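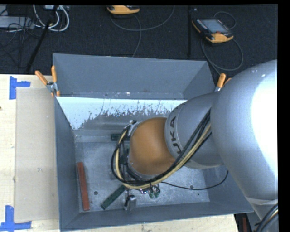
Rodance: progress report to Delaunay
Period: April to date
Sent 20/11/2024
From: Rornham site

Short version. Demos are on track, training is behind, money is fine. Details below, sorry for the rush, we have the bin cell running all this week.

Demonstrations
Target for this period was 300 good demos of bar picking from the metal bin. Target met. Most were done by remote control. The rest by hand guiding, operator pushes the arm through the pick and we log joint positions and force. Hand guided ones are smoother going in but slower, and people get tired on the KUKA, it's a lot of arm to push around near the walls. We stopped at 32 of those and would rather put the hours into remote.

Bars flat against a wall are still the hard case. Operators tend to nudge the bar out first and then grab. We kept those demos in. Detell wanted them out, we talked it over, they stay in but get a seperate label.

Cell
Cable routing on the wrist redone twice. Still not happy with it, the loop limits how far we can rotate before someone has to back off and come in from the other side. Corners of the bin clamped. Place area taped off on the table so resets are quicker. Floor of the bin is scuffed and throws glare, which hurts depth more than we planned for.

Training
First policy trained on the full set. Picks bars lying in the open, gives up near walls. No figures yet we would stand behind. Second run waits on the labels, then 36 hours of compute, already booked.

Spend
2000 under budget on hardware. Would like to move it to operator time, pls confirm by reply.

Next
Finish labels. Rerun. Mixed bins with shorter bars. Write up the operator guide so that Detell can collect at thier own site with the same setup.

Open question for you: do you want the raw logs with the next report or only the cleaned set? Raw is big, we'd need to ship a drive.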